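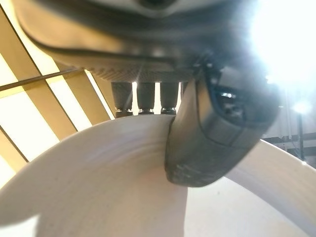

6.4 Recovering from a grip force fault (fault 721)

Fault 721 is raised when the finger motor draws more current than the grip profile allows while the measured finger position does not change. The controller holds the arm in place, keeps the finger brake on and turns the stack light red. The gripper does not open by itself. Anything held at the time of the fault stays under load until the steps in this section are completed.

The usual trigger is a rigid part with a curved rim that has been taught with a flat-part profile. The finger meets the rim before the expected closing position, and the controller continues to close.

CAUTION: Pinch hazard. The finger can move without warning when the brake is released. Keep hands out of the space between the finger and the gripper body until step 6 is complete.

CAUTION: Do not clear the fault from the pendant more than once. A second clear with the part still gripped resends the closing command at full current.

Before you start

You need the pendant, the brake release key and a support for the held part. Work with a second person if the part is above shoulder height. Only staff who have completed the Sereck cell safety training may enter the cell.

Procedure

1. Press the cell stop button. Check that the pendant shows STOPPED and that the drive lamp is off.

2. Write down the fault number, the finger position and the motor current from the Status page. These values are erased at step 9.

3. Lock out the arm drive at the main panel and attach your tag. Leave the 24-volt control supply on. The brake release does not work without it.

4. Place the support under the part. The support must carry the full weight before the finger is opened.

5. Insert the brake release key and turn it to position 2. A click is heard when the brake lets go.

6. Turn the hand wheel counterclockwise until the finger is clear of the part. If the wheel does not turn with light hand force, stop and go to 6.4.1.

7. Remove the part. Inspect the rim for dents, cracks and transfer marks. Set the part aside if any are found.

8. Inspect the finger tip and the underside of the gripper body. Replace the tip if the molded pattern is worn smooth or torn.

9. Return the key to position 0, remove the lock and tag, restore drive power and press CLEAR once.

10. Run the finger homing routine with nothing in the gripper. The finger must open and close over its full range without stopping.

Note: If homing ends with fault 721 again, the position sensor has probably lost its reference. Repeat homing one time. If the result is the same, take the gripper out of service.

6.4.1 Finger does not release by hand

Do not use a wrench or an extension on the hand wheel. The wheel shaft is designed to shear before the gearbox is damaged, and a sheared shaft cannot be replaced on site. Leave the support in place and the drive locked out, and call the Kulura service desk.

6.4.2 Checking the profile before restart

1. Open Profiles and select the one in use when the fault occurred.

2. For parts with a curved rim, set Contact mode to RIM.

3. Set Current limit to 800 mA and Closing speed to 70 percent or lower.

4. Save under a new name. Do not overwrite the factory profile.

5. Run one cycle in step mode with the cell closed, and watch the position value as the finger makes contact. It must settle before the current limit is reached.

Note: Profiles copied from a Bronditz controller store the limit in a different unit. Enter the value again by hand after import.

Record the fault in the cell log with the values from step 2. At the Abbasi site, send a copy to Lensa Asfaw. Requests for replacement finger tips go to Wubit Nigatu.

Section revised 20th November. Replaces the earlier text of 6.4, which allowed the fault to be cleared before the part was supported.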